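The last ferry to Wekholm left at six, and my father missed it by nearly five minutes. He sat down on the quay at Plorley with his suitcase and a bag of pears. I found him there on Friday evening, eating the second one.
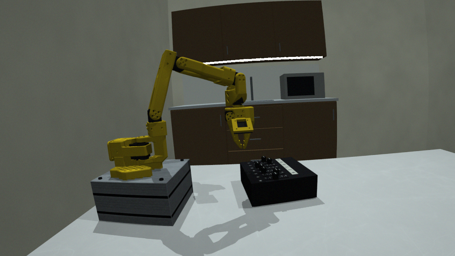
"Where will you sleep?" I asked.

"At your aunt's, if she still has the spare bed."

She did. We walked up the hill – he carried the pears, I carried the case – and she let us in without a word. It had been 47 years since he'd last stood in her kitchen. She put the kettle on and got out two cups, then a third.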